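# 薄金属带的扭转与回弹:访谈整理

2025年7月,Chia-jung Tse 在 Nestcombe 的办公室里谈了两个多小时。她负责 Ellska 系列悬挂构件的结构核算,此前在一家做卷帘弹簧的工厂管过检验。以下按话题归并,次序与录音略有出入。

谈话从材料牌号开始。Tse 认为多数图纸在这一步就写得不够。“图上只写‘不锈钢带’,厂里就按手头有的料做。退火态和半硬态,扭同样的圈数,松手以后剩下的角度差得很远。图纸上要写状态,要写厚度公差,还要写轧制方向与长度方向的关系。第三条最常漏。”

她不赞成用弹性模量解释一切。同一牌号不同状态的模量相差很小,回弹量主要受屈服强度和厚度控制。带材越薄,达到同样的表面应变所需的单位长度扭角越大,设计者凭手感估计,往往估得偏小。

## 扭角怎么定

Ellska 的标准件长度固定,两端平面互成直角,中段均匀扭转。Tse 把加工分成两步:先过扭,再卸载。过扭量由试片得出,每卷料重新测。

“有人问我要一个通用系数。我不给。每卷料取9片,扭到同一角度,卸载,静置,再量。离散大就退料,离散小就取中位数。用平均值也可以,但偶尔有一片夹歪了,平均值会被它带走。”

静置时间她定为20分钟。更久的变化在她的量具分辨率以下,记录表上不再设栏。

夹持长度是另一个变量。夹口压得太浅,端部会先滚边;压得太深,有效长度缩短,扭角集中到中段。她在 Zulldale 的一批返工件上看到过后一种情况,两端平直段比图纸长出一截,中间的螺距明显偏密。该批共3,874件,全部按有效长度重新分级,其中一部分降为短规格使用。她没有透露降级的数量。

“降级件没有强度问题。客户在意的是一排挂起来,反光的位置对不齐。”

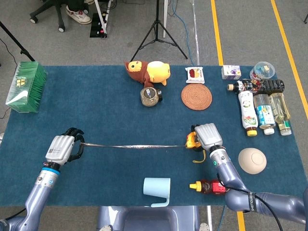
## 张力与扭转的耦合

窄带在扭转时轴向会缩短,边缘受拉,中心受压。两端如果完全固定,张力随扭角上升;如果完全自由,中心部分容易失稳,带面出现横向波纹。Tse 的做法是一端固定,另一端装在滑座上,用砝码给恒定张力。

“滑座的摩擦要单独测。很多人挂了砝码就当张力是已知的,导轨一脏,数就不对了。我要求每班开工前空推一次,记推力。”

谈到有限元计算,她的态度比较保留。壳单元可以算出波纹出现的大致扭角,但对初始平面度非常敏感,而卷料的平面度本身就带着卷曲和镰刀弯。她在模型里加入实测的镰刀弯之后,结果与试片接近;用理想平板算出来的临界值,她说“只能拿来排序,不能拿来定工艺”。

镰刀弯的测法也占了谈话的一段。标准做法是把带材侧放在平台上,以直尺靠凹侧,量最大间隙。她的补充是先让料在平台上自由展开,不得用手压平。压平后再量,读数偏小,而且每个检验员压的力不同。

## 表面与边缘

分切边有毛刺的一侧,疲劳性能较差。Ellska 的构件挂在室外,风致摆动次数多,Tse 要求去毛刺后以指定粒度的砂带沿长度方向走一遍,横向磨痕一律判废。

“扭转的时候边缘拉应力最高,横向磨痕正好垂直于它。裂纹从那里开始,我见过的断件都是这样。”

她保留了断件的断口照片,但不愿公开,理由是其中涉及供应商 Yeh。双方5月就分切刀的更换周期重新签了技术附件,把原来按时间换刀改为按分切长度换刀。她对这一条比较满意。“按时间换,刀闲着也算,忙的时候反而不够。”

涂层方面她只谈了一点:先扭后涂。若先涂后扭,边缘涂膜的应变超过其断裂伸长,会出现细密的斜纹,盐雾试验里最先起锈的就是这些位置。透明涂层更麻烦,肉眼看不出开裂,须用10倍放大镜沿边检查。

## 验收

现行验收项目由她起草,抽样比例写在合同里,不随批量浮动。每100件为一组,组内任何一件端面夹角超差,整组重检。夹角用数显角度规测,构件须竖直悬挂,下端不得接触台面,待摆动停止后读数。

“平放着量会多出自重引起的变形。薄带自己都撑不住自己,放在台上它就贴台面,你量到的是台面。”

我问到螺距均匀度如何检验。她目前用投影法:构件悬于屏前,平行光照射,在投影上标出最窄处的位置,相邻两点的距离即为半个螺距。方法慢,优点是不接触工件。她试过用激光轮廓仪扫描,镜面反射造成的丢点太多,喷显像剂可以解决,但喷过的件要清洗,清洗又涉及涂装前的表面状态,所以只用于仲裁。

下一步的工作是把静置后的残余扭角与卷料的硬度记录对应起来。Tse 说数据已经有了,问题在于硬度是供应商在卷头测的,而试片取自卷尾,两处之间的差别还没有量过。她已要求 Yeh 在下一份质保书中同时给出卷头和卷尾的读数。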